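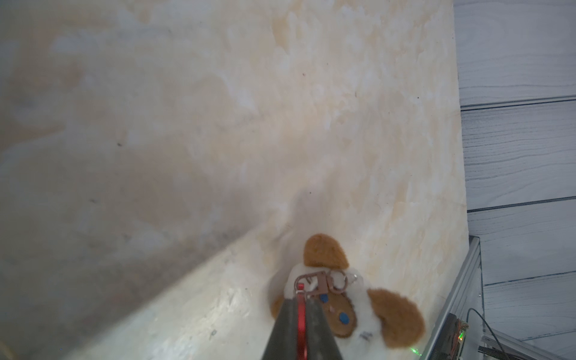

Folasade Afolabi는 댓글에서, 손목 카메라만으로 학습한 정책이 고정 카메라까지 쓴 정책보다 잘 나왔다는 결과를 도저히 못 믿겠으니 조건부터 밝히라고 했다. 비슷한 메일이 계속 와서, 답장을 복사해 붙이는 대신 이 페이지를 만들었다. 복사해 붙이던 답장도 점점 짧아지고 있었다.

Dranditum 자주 묻는 질문
최종 수정: 2018년 8월 10일

그 결과가 정말인가요?
조건이 붙습니다. 물체 하나를 집는 과제에서 손목 시점만 쓴 정책의 성공률은 81퍼센트, 고정 시점을 더한 정책은 67퍼센트였습니다. 저희도 처음에는 표의 열이 바뀐 줄 알고 한나절을 스크립트만 들여다봤습니다. 열은 멀쩡했습니다. 두 팔이 함께 움직이는 과제로 넘어가면 순서가 뒤집히므로, 앞의 숫자만 떼어 발표 자료에 넣으실 분은 이 문장도 같이 떼어 가 주시기 바랍니다.

Dranditum은 무엇의 약자인가요?
약자가 아닙니다. 약자를 만들려고 회의를 두 번 했고, 두 번 다 실패했습니다.

시연 데이터는 얼마나 썼나요?
전부 284회입니다. 더 많으면 좋겠다는 심사평을 받았고, 저희도 같은 의견입니다. 실패한 시연은 학습에서 뺐지만 지우지는 않았습니다. 실패만 모아 쓰고 싶다는 분이 의외로 많아서 따로 묶어 두었습니다.

카메라를 더했는데 왜 성능이 떨어지나요?
지금으로서는 정책이 고정 시점의 배경에 기대는 것으로 보고 있습니다. 물체 대신 작업대 모서리를 외우는 셈입니다. 고정 시점의 가장자리를 무작위로 가리고 다시 학습하면 격차가 줄어듭니다. 완전히 없어지지는 않으며, 나머지는 논문의 '향후 연구' 절에 고이 모셔 두었습니다.

두 팔 과제에서는 어떤 점이 어려운가요?
그리퍼 두 개가 작업대 가운데서 만나면 서로를 가립니다. 접시처럼 낮은 물체는 팔 밑으로 들어가 버리고, 투명한 잔은 가리는 것이 없어도 배경에 묻힙니다.

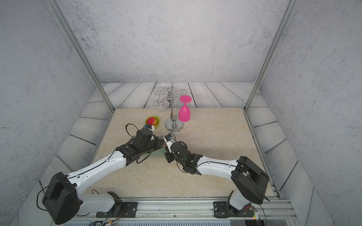 이럴 때는 시점 하나로 버틸 방법이 없어서 두 팔 과제의 기본 설정은 손목과 고정 시점을 모두 켠 상태입니다. 끄고 돌려 보셔도 됩니다. 다만 그 결과를 버그로 신고하지는 말아 주세요.

인형처럼 말랑한 물체도 되나요?
됩니다. 딱딱한 물체보다 쉬운 편입니다. 손가락 위치가 조금 어긋나도 천이 눌리면서 받아 줍니다. 물체가 봐주는 것을 정책의 실력으로 세지 않으려고 딱딱한 물체와 성공률을 따로 적었습니다.

Indik과는 어떤 관계인가요?
Indik은 시연을 기록하는 도구이고 Dranditum은 그 기록으로 정책을 학습하는 방법입니다. 기록이 안 되면 Indik 쪽에, 학습이 안 되면 저희 쪽에 문의하시면 됩니다. 어느 쪽인지 모르겠다면 대개 시간 동기화 문제입니다.

같은 결과가 안 나옵니다.
난수 시드를 10개 이상 돌려 보셨는지부터 여쭙겠습니다. 시드 하나로는 저희도 같은 결과가 안 나옵니다. 그다음으로는 손목 카메라의 노출을 고정했는지 확인해 주세요. 자동 노출을 켜 두면 그리퍼가 밝은 면에 다가갈 때마다 입력이 달라집니다.

상업적으로 써도 되나요?
코드는 됩니다. 데이터는 Sonstead와의 약정 때문에 연구용으로만 배포합니다. 약정서를 읽어 보고 싶다는 분께는 보내 드리고 있는데, 다 읽었다는 회신은 아직 받지 못했습니다.

여기 없는 질문은 어디에 하나요?
저장소의 이슈란에 남겨 주세요. 제목에는 과제 이름과 켜 둔 시점을 적어 주시고, 로그는 화면 사진 말고 텍스트로 붙여 주시면 됩니다.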